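Ticket: Newsletter sign-up on the Driver News section sends no confirmation mail
Product: Nolline site, subscribe module by Sernell
Opened by: Hwa-young Woo
Priority: normal
Opened: 27 November 2021

**Problem**

Readers who want to receive our driving stories by mail fill in the form at the bottom of each article. The page says "Thank you, please check your inbox." After this, no mail comes. I first heard of it from a reader who wanted the updates on the new child seat rules. I tried with my own address and got the same result.

The older form in the sidebar still works. Only the form under the articles has the problem.

**Steps to repeat**

1. Open any article in Driver News.
2. Scroll to the form under the text.
3. Enter an address and press Subscribe.
4. Wait. I waited about 31 minutes the first time, then I stopped.

**What I checked**

- Spam folder: empty.
- Different browser: same result.
- Address at a different mail provider: same result.
- Subscriber list in the admin panel: my address is there, with the status "pending."

So the form does save the address. The mail after it is the part that is missing.

**Reply from Sernell support**

Thank you for the clear report. Could you please send us the template name which the article form is using? You find it under Forms > Edit > Mail.

**Reply, Hwa-young**

The template name is "welcome-march". The sidebar form uses "welcome-default". I did not know they were different. The March template was made by our former agency, Bañuelos, for a campaign on winter tires, and I believed it was deleted after the campaign.

Pictures attached:
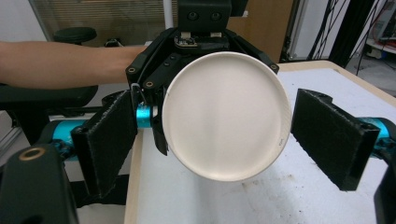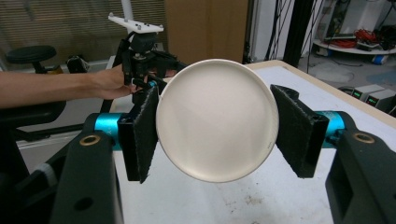 *Attachments 1 and 2: round plate, held upright.*

**Reply from Sernell support**

Thank you for the template name.

The template "welcome-march" does not exist anymore in your account. When a form points to a deleted template, the address is saved but the mail is not created. The form should show an error in this case, and I have passed this to our developers.

Please do the following:

1. Go to Forms and open "Article footer."
2. Under Mail, select "welcome-default."
3. Save, then clear the page cache.
4. Test with a new address. An address with the status "pending" will not get a second mail by itself.

**Reply, Hwa-young**

I changed the template and saved. The first test still failed. Then I saw that I had cleared the cache in our admin panel only, and the articles are also cached by Keltik, our hosting company. After I cleared it there too, the confirmation mail came and the link in it worked. I repeated it 3 times with different addresses and all were good.

One question is left. How do I send the mail again to the readers who are still pending? The export gives me 500 rows, but I think this is only the limit of the export.

**Reply from Sernell support**

You are right, the export stops at 500 rows. Filter by status "pending" and by form "Article footer," then choose Resend confirmation from the Actions menu. The resend has no such limit. Please run it only once, or the readers will receive the same mail again.

**Status:** waiting for customer (resend)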